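How do you buy a robot? (and what else do you have to buy with it)

You can't just buy a robot. Well, you can. But then it sits in its box and does nothing, and everybody stands round it looking a bit sad.

So this page is about the buying bit. The planning, the lists, the sums. Sounds boring. It isn't, much. It's a bit like getting a hamster. The hamster is the cheap part. Then there's the cage, the wheel, the food, the bedding, the vet. Robots are the same but with more cables.

## Start with the job

First question is always: what's the job?

Not "which robot looks coolest". Lots of grown-ups get this wrong and they've got jobs and everything.

Let's pick a job. We'll use one called Grekeo, a project where a robot has to learn to tidy plastic fruit off a table and into a bin. Pick up, move over, let go. You could do it when you were two. For a robot it's hard! It has to find the fruit, work out how far away it is, get its fingers in the right place and squeeze enough but not too much.

Now write the job down as one sentence. Like this:

*Pick up one piece of fruit from the table and put it in the bin.*

Stick it on the wall. Every time somebody wants to buy something, look at the sentence. Does the thing help with the sentence? Yes, it goes on the list. No, it goes on the other list, the one called Maybe Later. (The Maybe Later list gets very long. Everyone wants a second robot.)

## What kind of hand?

Big choice, this. Hands come in different sorts and the price jumps up and down a lot.

**A two-finger gripper.** Like a pair of tongs. Opens, closes, done. Simple, strong, easy to mend. Good at boxes and blocks.

**A suction cup.** Sucks onto flat things. Brilliant for cardboard. Not so good on bumpy things, the air leaks in round the edges.

**A hand with fingers and a thumb.** Looks a lot more like yours. Can wrap round odd shapes. But every finger has joints, and joints have to be pulled or pushed by something, so there's more to pay for and more to go wrong.

Try this at home. Pick up an orange using only one finger and your thumb. Easy enough. Now a pencil. Now a bunch of keys. Now do all three again with your whole hand and see which ones feel safer. That's what the planning people are asking when they choose, only they ask it with a calculator.

For fruit, which is round and likes to roll off, a hand with fingers is a fair pick. Costs more though. Write it down.

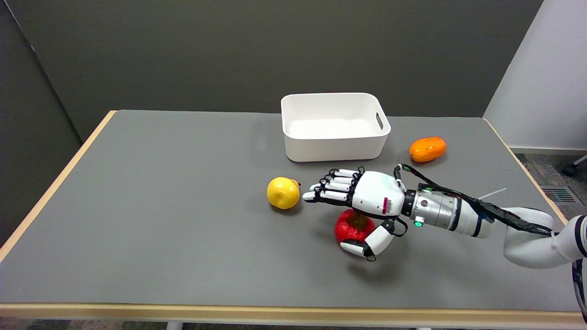
*Fingers out, thumb touching the red fruit. The white bin is still empty.*

## The stuff round the robot

OK so now the list gets long. Ready?

- **A table.** Strong, flat, doesn't wobble. If the table wobbles the fruit moves and the robot reaches for where it used to be.
- **Something to put things in.** A plain bin does it. Cheap! Nice to have something cheap on the list.
- **Things to practise on.** Plastic fruit is good because it doesn't go off. Real bananas last a few days and then you've got flies.
- **A camera,** so the robot can see. Sometimes more than one.
- **A computer.** Takes what the camera sees and works out where the hand should go.
- **Cables.** More than you think. Then a few more.
- **A stop button.** Big, red, easy to reach. Never ever leave this off the list to save money.
- **Space.** A robot arm swings about, so you have to leave room for it. Space costs money too, it's called rent.

And the one that gets forgotten:

- **People's time.** Somebody has to set it up, switch it on, watch it, fix it and write down what it did. They need paying. And lunch.

## Doing the sums with beans

Real prices have lots of noughts on and they change all the time so we're going to use beans. Dried ones, from the cupboard. Ask first.

You get 100 beans. That's your whole budget. A budget is just all the money you're allowed to spend, no more, even if you ask very nicely.

Now make some piles. Say the hand with fingers is 26 beans. Ouch. That's more than a quarter gone and you haven't even got an arm to put it on. Say you keep 20 beans back for spare parts and repairs. Put those in a cup and turn it upside down so you don't pinch any.

How many have you got left? (54. Check it.)

With those 54 you've got to get the arm, the camera, the computer, the table, the bin, the fruit, the stop button and the cables. Oh and the people. You choose how many beans each one gets. There isn't one right answer, but you can't magic up extra beans and you can't leave out the stop button.

Run out? Everyone runs out the first time. Go back to the hand. What if you had the tongs sort instead? Fewer beans. But then would it still be good at round fruit... go and look at the sentence on the wall again.

That going back and forth is called a **trade-off**. Give up a bit of this to get a bit of that. You do it in the sweet shop.

## Why keep beans in the cup?

Because things wear out! Think of your bike. You use it and the brakes wear down, and then a tyre goes. Nobody did anything wrong, it's just been used.

Robot hands get used a LOT. The same move over and over. Small parts rub, cables get bent back and forth, a fingertip gets smooth and starts to slip. If you've spent all your beans by then, you've got a very expensive ornament until next year.

Two kinds of money in a plan, and they've got different names:

**Buying money** is what you pay at the start. Once.

**Running money** is what you pay to keep it going. Electricity, spare bits, repairs, people. Every month, May, June, July, on and on.

A robot can be cheap to buy and dear to run, or the other way about. Printers are like this, ask whoever buys the ink in your house.

## Shopping around

Say there are 2 shops. We'll call them Besotow and Trulteck.

Besotow has a hand that costs fewer beans. But spare fingers take ages to come, and the instructions are one page long.

Trulteck wants more beans. But they'll send a spare finger quick, and there's a person you can ring up who knows what the little screws are for.

Which one? Depends! If you need it working every day, waiting for a finger is a nightmare. If you only use it now and then, maybe you don't mind waiting. Write down both prices and both waits, side by side. A price a shop writes down for you is called a **quote**. Always get more than one quote. And read the small writing at the bottom, that's where they put the delivery charge.

Questions to ask any shop:

1. Does the hand fit on our arm? (People forget. Then they have to buy a special ring to join them up. More beans.)
2. How heavy a thing can it lift?
3. What happens if it breaks in the first year?
4. Can we see it do our job before we pay?

Number 4 is the best one. Bring your own plastic fruit.

## Putting it in order

You can't buy everything on the same morning. Well you could but where would you put it. So the plan has an order.

Space first. Then table. Then the arm, it's big and heavy and slow to arrive. Then hand, camera, computer. Stop button goes in BEFORE anything gets switched on. Fruit and bin any time, you can get those on the way home.

Draw it as a long line across a piece of paper with the months along the bottom. Put each thing where you think it'll turn up. Now move them all a bit later. There, much better plan. Deliveries are late. Boxes come with the wrong plug. The lift is too small for the crate, so measure the lift. And the door!

## Words to keep

**Budget** - all the money you're allowed to spend.

**Quote** - a price from a shop, written down.

**Trade-off** - giving up a bit of one thing to get some of another.

**Spares** - extra parts kept in a drawer for when somthing breaks.

**Running costs** - what you keep paying after you've bought it.

## Your turn

Pick a different job. Feeding the cat, sorting socks, watering a row of plants, putting lids on pens. Write the one sentence. Make the list. Get the beans out and do the piles again, and dont forget the upside-down cup.

Then swap with somebody and try to find the thing they've left off. It's usually the cables.

*Ozoliņš*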